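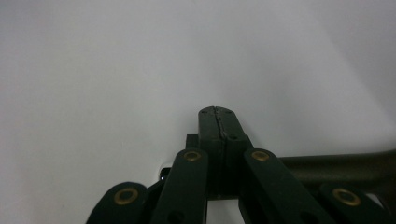

Handout 3: What the quote leaves out

Home | Notes | Readings | Labs

Print this page | E-mail this page

Tostomel quotes a hand-held gripper at 961 dollars. Fine. Now price the year. Pivots wear, pads wear, and the spares list from Vultport is silent on both. Budget 273 for parts — I would not believe a lower figure — and ask who does the repairs.

"Pays for itself in 90 days" is a sales line. Ask for the hours behind it.

For September: redo the Nivach budget with a cap of 3062. Show your repair costs.

Contact: Leif Lindholm | Back to top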